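《Mirkel》的主设计师谈动作游戏、翻译和一座很难守的桥

下午三点，我和《Mirkel》的主设计师通过语音见面。她请我不要写她的名字，只写她的职务，这是她的小组Kekeck的习惯，游戏的片尾也是按照职务排列的。我用中文提问，她用中文回答，有时候我们两个人都要停下来找一个词。中文不是我的母语，所以我事后把稿子给她看过一遍，她改了两处术语。

《Mirkel》是一款砍杀类的动作游戏，七月在电脑上发售。玩家扮演一个送信的士兵，从北方的要塞Katham出发，穿过正在打仗的平原，一直走到海边。路上的敌人很多，最拥挤的时候屏幕里会同时出现50个。可是这个士兵并不特别强壮，她的武器是一把短矛和一个信箱的铁盖子。

我先问她为什么选择送信的人。

“最早的版本里主角是将军，”她说，“我们做了半年，觉得很闷。将军到哪里都有人给他让路，他说的话也都很长。后来有一天我们测试一个很小的任务，要把一封信从桥的这边送到那边，大家玩得都不肯停。我们就把将军删掉了。”

她说“删掉”的时候笑了一下。将军的模型现在还留在游戏里，他站在Katham的城墙上，玩家走近的时候，他会转过头去。我第一次玩的时候以为这是程序错误。

“那个是故意的，”她说，“他有点生气。”

Kekeck的办公室不大，小组一共六个人，动作部分由两个人负责。我问她怎么看“割草”这个说法，中国玩家常常用这个词来形容一次打倒很多敌人的游戏。她说她喜欢这个词，不过她觉得《Mirkel》里面的草会长回来，而且会从你背后长回来。

“很多这样的游戏，敌人站在那里等你。我们的敌人会跑，他们害怕的时候真的会跑，跑到村子里去找别的人。你如果放走三个，过一会儿可能回来二十个。玩家开始的时候很讨厌这一点，给我们写了不少不太客气的信。后来更新里我们加了一个哨子，你可以听见他们去了哪个方向。”

“为什么不让他们少跑一点？”我问。

“我们试过，试了一个星期。战斗马上变得很平，像走路一样。”

游戏里最有名的一关是Macedo桥。玩家要在桥上守到信使换马，时间大概是四分钟，桥面很窄，两边都会来敌人。我自己在这里失败了很多次，最后是靠铁盖子把最后一个敌人推下水才过去的。论坛上有人要求把这一关改简单，也有人坚决反对，两边争论得很长。

她承认这一关在发售的时候确实有问题。“桥的右边有一个台阶，比别的地方高一点点，肉眼看不出来。主角站在那里，翻滚的动作会短半步，所以你明明按对了，还是被打到。我们自己的人都习惯了往左边躲，没有发现。一位玩家录了很长的影片给我们看，一格一格地解释。我很感谢他，也觉得很不好意思。”

台阶修好以后，桥还是很难。她说剩下的难度是他们想要的。

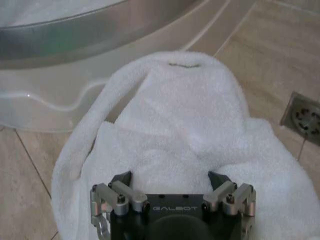
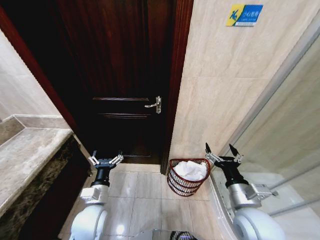

浴室一角：上图为地砖上的白色毛巾，下图为关着的木门。

我们接着谈到文字。《Mirkel》的对白一共有1,903句，先用英文写成，再翻译成别的语言，中文版由她自己和一位外面的译者合作。对一款动作游戏来说，这个数量并不少，大部分都是路上听见的话：农民的抱怨，逃兵唱的歌，还有信的内容。玩家可以选择拆开信来看。拆过的信，收信人会发现，他们的态度会不一样。

“拆信这个功能，写起来非常累，”她说，“每一封信要有两种结果，有时候是三种。可是我们看到玩家的记录，很多人一封都不拆。他们很守规矩，我很惊讶。”

我告诉她，我也一封都没有拆。她沉默了一会儿，然后问我：“第七封也没有拆吗？”我说没有。她说那我应该重新玩一次，但是不肯告诉我理由。

在翻译方面，她举了一个例子。英文版里，敌人的部族有一个外号，意思接近“泥脚”。直译成中文，听起来有一点可爱，像小孩子的名字，而在英文里这是士兵骂人的话。译者提出了好几个办法，最后他们决定让不同的人用不同的叫法：老兵用很粗的词，城里的官员用一个正式的名称，小孩子就叫“泥脚”。她认为中文版在这一点上比英文版更好，下一次更新以后，英文版也会学着这样做。

我对这件事特别有兴趣，因为游戏的故事讲的正是人类王国对别的族群的偏见怎样变成一场战争。主角自己一开始也用那个很粗的词。过了Macedo桥以后，她慢慢地不用了，没有任何一段剧情专门说明这个变化。我问这样安排是不是太安静了，会不会很多玩家注意不到。

“会的，很多人没有注意到，”她说，“我们讨论过要不要加一段对话，让同伴问她，你怎么不那样叫了。写是写出来了，配音也录了，最后没有放进去。听起来像老师在上课。”

关于音乐，她谈得比较少，她说自己不懂。不过她提到一个我很喜欢的细节：战斗的时候没有背景音乐，只有鼓，而鼓声是从敌人的鼓手那里传出来的。你打倒鼓手，鼓就停了，周围忽然只剩下风和脚步的声音。有的玩家说这时候反而更紧张。我也是这样，我常常把鼓手留到最后。

销售的情况，她愿意讲一部分。游戏发售第一个月卖出2,000多份，比小组希望的少，但是后来每个月都没有下降得很厉害。她认为主要是靠玩家互相推荐，还有Macedo桥的争论也帮了忙。

“有人买来就是为了看那座桥到底有多难，”她说，“有的人过了桥就不玩了，给我们写评价说，桥过了，谢谢。这样的评价我们贴在墙上。”

她还告诉我，目前测试员里面最快的人从头到尾走完一次，需要302分钟，一封信都没有送错。开发小组里没有人能做到。她自己玩得很慢，她喜欢在平原上绕路，去看那些没有任务的磨坊。磨坊是她画的，里面可以进去，没有敌人，也没有宝物。以前有同事建议在磨坊里至少放一个箱子，她没有同意。

“你进去，坐一会儿，外面下雨，”她说，“主角会把鞋脱下来倒水。这个动作只在磨坊里有。”

下一次更新会增加第二位主角，一个从对面部族来的送信人，路线是反过来的，从海边走向Katham。到了桥上，两个人会相遇。我问玩家那时候是要打还是要合作，她说两种都写了，她还在犹豫要不要让玩家自己选。手柄的震动也会重新做，现在的版本里，铁盖子挡住短矛和挡住锤子的感觉完全一样，她觉得这一点说不过去。

我问主机版什么时候会有。她说正在谈，现在只能讲到这里，然后问我最后在桥上用的是哪一个招式。我说是蹲下以后推出去。她说那个招式本来是用来关门的。

相关文章
《Mirkel》Macedo桥关卡：左右两侧的走位
Kekeck更新说明：哨子、台阶与手柄设置
动作游戏里的鼓声：三款作品比较
游戏翻译中的外号和骂人话
读者来信：我为什么拆了所有的信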